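Thodoris Vrettos
November 2024

Okay, small office thread, because I promised the Kobori people an update on our move and I keep forgetting to write it.

We signed in May for one floor with white walls, white ceiling and wood planks underfoot. I wanted to paint everything green the first week. Got outvoted 7 to 2, and I'm still a little bitter about it (hi, team).

The lights are the long tube kind, very bright. My plan is to keep them for work hours and get a couple of warm lamps from Pakireo for the evenings. If anyone has bought from them, tell me how the shades hold up!

Biggest fight so far has been the kitchen. We don't have one. We have a back area and strong opinions — Wademex quoted us for a proper counter with a sink and I closed the email and went for a walk.

So for now the kitchen is a table with a microwave on it.
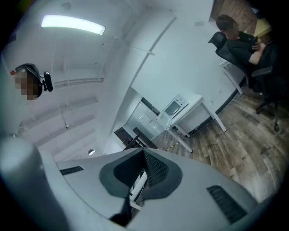

The back area, microwave on its white table. Lunch headquarters.

I love it more than I should. Soup at noon, leftover rice at one, somebody's fish at two (please, no more fish). The line gets long on Mondays, so I've started eating early like my grandfather did.

Still on the list: a shelf for mugs, a decent kettle, hooks for coats. I had 30 hooks in my cart last night and talked myself down — we are not a school.

Also a rug, maybe. The planks look great but every chair that moves sounds like a truck. Erden has a flat gray one I keep going back to, and my coworkers keep sending me orange ones.

If you've set up a lunch corner with no plumbing nearby, how do you deal with dishes? We carry ours down the hall in a plastic tub and I'd take any better idea. Replies are open, I'll read them over soup.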